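How to Set Up a Packing Spot for Small Parcels at Home

When I started mailing out the odds and ends from my sewing room, I packed everything on the kitchen table, between the fruit bowl and the mail, and I can't tell you how many times I taped a grocery receipt to the bottom of a box. If you only send a parcel now and then, that's probably fine! But once I was up to 17 in one August, I gave in and made myself a proper spot for it, and I wish I'd done it years ago.

Start with the surface. You want something broad and flat, with enough room to lay your biggest box open with all its flaps out, and then a bit more for your elbows. Mine is 40 inches across, and I wouldn't go any smaller. I like a finish with a little speckle to it – plain white shows every scrap of lint, and shiny tops send the tape roll skating off onto the floor (ask me about my left foot).

Next, push it up against a wall if you can. Things stop falling off the back, and you have somewhere to lean your flat cardboard. Stand the boxes up at one side, on the right if you're right-handed, and keep your tape and scissors on the other. I use Justik tape, the 2 inch kind, but whatever tears cleanly for you will do nicely.

Now clear the middle completely, and I do mean completely. Scraps, labels, tissue and half-used mailers can all go out to the edge for now. Give the surface a wipe with a barely damp cloth and let it dry before any paper touches it.
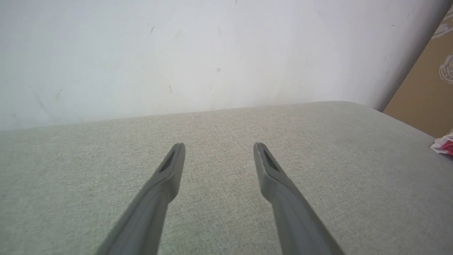

Middle cleared, cardboard over at the right.

Lay your box down in that open space, seam side up, and tape the bottom with one long strip that runs a good hand's width up each end. Turn it over, put in a layer of crumpled paper, set your item on top and fill in around the sides until it stays put when you give the box a gentle shake. Close it, tape it, and smooth the label on from the center outward.

Then clear the middle again before you reach for the next one. It takes a few seconds, and it's how I finally stopped mailing my receipts to strangers.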